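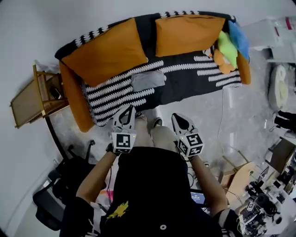

Chapter 2

The Rooms We Sit In

When my grandmother, Nuanchan Jitpraphai, first moved into a house with a proper sitting room, she spent the best part of a month sitting on the floor of it, with her back against a very good sofa. She said the sofa was for visitors. I have thought about that often while putting this chapter together (and have had plenty of time to, as it took far longer than the first one), and I think she had got hold of something that a good many books on the history of the home pass over rather quickly. A seat tells you where to put yourself, but it also tells you who you are in the room, and whether you are expected to stay.

In the last chapter we looked at walls, doors and the hearth, and at how a household came to be divided up into rooms at all. Now we come indoors and look for somewhere to sit down. For a very long stretch of history most people in most houses had a stool, a bench, a chest with a flat lid, or the ground. A chair with arms and a back belonged to the head of the household, and everybody else knew it. You will find the traces of this in our own speech, when we talk of someone chairing a meeting or taking a seat on a board, the board being the table itself.

We begin with an inventory drawn up in 1476 for a merchant's house in the town of Jireš. It lists over 10 chests and a great heap of bed linen, and a single chair. Please read it slowly! Inventories look dull until you start to walk through the house with them in your hand, going from one room to the next and asking what a person could have done there of an evening.

From there we move to the padded seat, which came late and changed a great deal. Once a bench had stuffing and a cover, people leaned back, and once they leaned back they talked differently, dressed differently and stayed longer. Tassanee Saithong's essay on the Niveck letters, which you will find at the end of the chapter, follows one family quarrelling for years over the cost of a new settee, and I hope you enjoy it as much as I did.

Before you read on, draw a quick plan of the room where you spend most of your evenings. Mark every seat, and write beside each one the name of the person who usually sits there. Keep the plan somewhere safe, as we shall come back to it in the section on family seating.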